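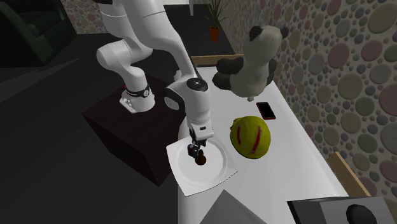

Section 4: Getting the Room Ready for Drag Night at Farah

Last updated: May 5, 2025
Filed under: Host Guide, Drag and Cabaret, Sound and Stage

Welcome, and thank you for taking on a night! If you've performed with us before you'll know most of this already, but please read it through anyway, as the sound desk was replaced in December and a few of the old habits (the business with the broom handle, for one) are happily gone. This section takes you from opening the side door to letting the first guests in. Lights are in Section 5 and the cash box is in Section 6.

Before you start

Allow yourself a good two hours. You'll need the running order, the performers' music files, a roll of white tape and the little silver key for the dressing room, which hangs inside the bar office.

Opening up

1. Come in by the side door on the alley. The keypad code is 2753, followed by the star key. Push the door firmly as you turn the handle.
2. Switch on the house lights, then the stage power. The stage switch is the one with the red label.
3. Unlock the dressing room and turn on the mirror lights. They take a moment to warm up, so don't go hunting for a blown fuse right away.
4. Put the running order up on the dressing room door and a second copy at the sound desk.

Note: Performers may arrive any time after the dressing room is open. Most of them like to come early, and a kettle that's already boiled is a lovely thing to walk in to.

Sound desk and microphones

5. Make sure every slider on the Mukero desk is all the way down before you press the power button at the back.
6. Turn on the two Otov speakers, left one first.
7. Put fresh batteries in both handheld microphones. The host's mic has the pink band and the spare has the yellow one. Please keep it that way, even if pink clashes with somebody's gown.
8. Load the music files onto the desk laptop in running order, and play the first 10 seconds of each. Check the names with the performers too — we have had two different queens bring the same song under two different titles.
9. Walk to the back of the room while someone talks into the host's mic. If you can follow every word from beside the coat rail, the level is right.

CAUTION: Never turn the speakers on before the desk. The bang is horrible, and it can damage the speakers. At the end of the night the order is reversed: speakers off, then desk.

Stage and floor

10. Sweep the stage, then go over it with a dry mop. Sequins and heels are a bad match.
11. Tape down any cable that crosses the steps or the runway.
12. Set the chairs along the two side walls and leave the middle clear for dancing after the show. Keep a wide path from the entrance to the stage for guests using wheelchairs or walkers.

CAUTION: No open flames, glitter cannons or smoke machines. Loose glitter is allowed on people, but please, not on the floor.

Doors

13. Hold a short sound check for each act, finishing 60 minutes before showtime.
14. Hand the clicker to whoever is on the door. Our limit is 141 people, and that includes performers and staff.
15. Start the welcome playlist, bring the house lights halfway down and open up.

If something goes wrong

No sound at all: check the mute button above the host's slider. It's small, it's gray, and it catches everyone sooner or later.

A mic cuts in and out: swap to the spare and carry on. Leave the faulty one in the Zanon case with a note saying what it did.

Anything else: call Carla Karaki about sound or the building, and Abla Khasawneh about performers and bookings. Both numbers are on the card taped beside the desk, and either of them would much prefer a call at nine in the evening to a long email the next morning.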